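Notes for wk 3 — Materials and Cleaning, Shirley Hawthorne

Typed these up fast before class so forgive the gaps. Reading is still the Peeters handout, first half only. Bring it, we'll mark it up together.

Where we left off

Last time was soils. Quick recap: soil = anything on a surface that you don't want there. Grease, dust, mineral scale, sugar, protein, rust. Not all the same problem, so not all the same cleaner. Most people own one spray and use it on everything. It mostly works on grease and mostly fails on scale, and then they scrub harder and scratch the thing.

Write down again, it will come up:
acid for mineral (scale, soap scum, rust)
alkaline for fat and protein
solvent for adhesive, wax, ink
plain water and patience for sugar

Somebody asked about vinegar and baking soda together. They cancel out. You get fizz and salty water. The fizz can lift a bit of loose stuff in a drain but as a cleaner it's weaker than either one alone.

Today: surfaces

The other half of the job. You pick the cleaner for the soil but you pick the limits from the surface. If the two disagree the surface wins. An acid will take scale off marble and it will take the marble too.

Start with hard surfaces, then coatings, then fabrics if there is time (there won't be).

Glass. Tough against nearly everything in a normal building. Scratches from grit, so rinse before you wipe. Streaks are almost always too much product, or a cloth with fabric softener in it. Strong alkali will etch it over time, see the old glasses at the back of anybody's cupboard that never come clear again. Thats not film, it's damage, no cleaner fixes it.

Stone. Two families. Granite type — mostly silicate, fairly acid resistant, often sealed. Marble, limestone, travertine — carbonate, reacts with acid right away. Test if you don't know: a drop of vinegar somewhere hidden, watch for a dull spot. Lemon juice on a marble counter overnight is a repair job.

Plastics. Too many to list. Watch for acetone and clear plastics — acrylic and polycarbonate can craze, tiny cracks all through, sometimes hours later so you think you got away with it. Dish soap and water first, always.

Metals. Need more time on these.

Stainless: the reason it doesn't rust is a very thin chromium oxide layer. It heals itself in air. Chloride is what hurts it, so bleach left sitting on a stainless sink gives you pits. Wipe with the grain. Never use carbon steel wool, bits break off and those rust and everyone blames the sink.

Chrome plate: different thing from stainless, people mix them up. Thin layer of chromium, usually over nickel, over some base metal. Decorative chrome is VERY thin. Shows every fingerprint. Soft cloth, mild soap, dry it right off. Once there are pinholes the rust comes from underneath and polish only hides it for a while.
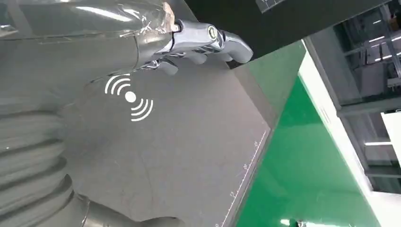

Aluminum: hates strong acid AND strong alkali. Dishwasher tablets are strongly alkaline which is why the nice pan came out gray and chalky. Stick to near neutral.

Copper and brass: tarnish is a surface layer, comes off with weak acid and salt. Check for lacquer first. If it's lacquered there's nothing to polish and you'll just wreck the lacquer in patches, looks awful. Ask whether they even want it shiny. Some people pay extra for the brown.

Coatings

Half the time you're not cleaning the material at all, you're cleaning the paint, wax, sealer or varnish on top. Floor example: vinyl tile with acrylic finish. Neutral cleaner daily. Put a strong alkaline degreaser on it and you have started stripping the floor whether you meant to or not.

Case from the Zemville library job, February. Crew was told "floor is sticky." They went stronger, then stronger again. Still sticky. Cause was leftover detergent, never rinsed, mixed too strong from day one. Fix was clean water, 2 passes, changed often. Took one evening. Discuss: what should they have asked first?

Things I want you to say out loud without looking: soil, surface, coating, then product. In that order.

Contact time

Also called dwell. Most products get wiped off way too soon. Read the label. If a disinfectant says it has to stay wet for ten minutes then it has to stay wet for ten minutes, a squirt and a wipe is cleaning and nothing more. And clean first — dirt uses up the disinfectant.

Heat, time, chemistry, scrubbing. Cut one and you have to raise another. Cold water, so longer soak. No scrubbing allowed on that surface, so longer soak again or a better matched product.

Safety (repeat every week, sorry)

Never bleach with acid. Chlorine gas.
Never bleach with ammonia. Chloramines, also bad.
Product into water, not water into product.
Label every bottle you fill, even if it's for five minutes.
Gloves — check they suit the product, thin latex is no good with many solvents.

For next time

Finish Peeters first half, then questions 2 and 3 at the back. Pick one surface at home, find out what it really is and what it's coated with. Half a page, handwriting fine. Quiz is out of 88 points, dont ask me why, old template. Covers soils and metals. Fabrics moved to next week.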